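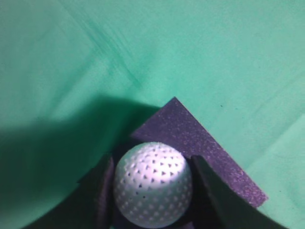
Perforated ball and the purple foam, on the green

Search the help pages Go Clear

Perforated practice ball or foam one for a very small back room?

Posted by Obsa Yimer, 03/12/2025

I have taken up chipping indoors, over the objections of everyone I live with. The room is nearly 3 metres long and has one window, which I would like to keep. I've got one of the white plastic balls with holes all over, as above, and a piece of dark purple foam I meant to use as a backstop. The ball comes off the foam at angles I can't predict and ends up under the radiator. Is the ball wrong, or the foam, or me? I can cut the foam if there's a shape that helps. I don't want to buy a net. I have bought a net before.

Gemechu Tsegaye

Mostly the foam. If you've got a corner pointing at you, anything that lands near it will go off left or right, and you've built yourself a pinball table. Turn it so a flat side faces you and lean it back a little at the top. Better still, hang an old towel in front with a bit of slack in it. The towel soaks up the hit and the ball drops more or less where you can reach it.

Keep the plastic ball. The holes slow it down a good deal over any distance, though in your room it won't have much distance to slow down in. Solid foam balls are quieter on the skirting board but I find them dull to hit, like chipping a bread roll. Check the plastic one for splits between the holes now and then. I kept using a cracked one all through February and blamed my wrists.

Nahom Alemneh

get a net

Abrehet Araya

Gemechu is right about the towel. I'd add that it needs to hang clear of the wall by a hand's width or you'll hear every shot, and so will next door. Mine is on a curtain wire from Ashby, the hardware place, and it has lasted 49 weeks, which is longer than I've stuck at the golf.

For the radiator, roll up another towel and stuff it along the gap.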